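**Stevmont neighbors can trade in old computers this December**

STEVMONT – Grumine, the family-run repair shop on the corner of Mill Street, is happy to announce that its winter computer trade-in is coming back for a second year, and everyone in town is warmly invited to dig through their closets and come on by. Last December folks brought in 539 machines, and 225 of them went home with local students.
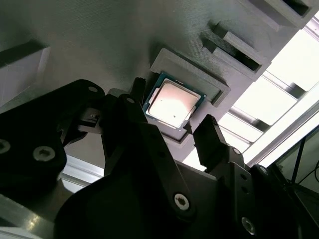

Doors open Saturday at 9 a.m. at the Navaratnam Hall, with coffee and plenty of parking out back. Laptops, desktops and loose parts are all welcome – even the ones that haven't been switched on in years.

"We were just bowled over by how kind people were last time, and I still get stopped at the grocery store about it," said shop owner Lorena Tapia.

Trade-in vouchers can be used at Grumine through the spring.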